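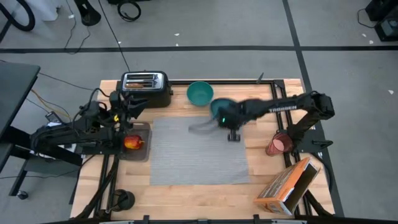 Two-arm bench, breakfast set-up. Teal bowl in the right gripper, toast in the toaster.

Search products Go

Gurnel Two-Arm Bench – demo day, Saturday
18 April 2026, Gromlow showroom. Doors open at 9, drop in any time.

Same bench as in the listing. Wood top, black rails, 2 arms. Bring your own cups, bowls, whatever – we'll try them. No promises on glass.

Price 2,575 a month on hire, delivery extra. Purchase price on request. Top is 900 mm deep, fits through most double doors, measure first pleas.

Lead time currently 29 working days. Next batch comes in July, the Bukau depot gets theirs first.

Spare gripper fingers sold in pairs. Cable covers not included – order seperately.

Can't make the day? Ring the showroom for a weekday slot, mornings are quieter. Parking behind the Stojanovska unit, not out front.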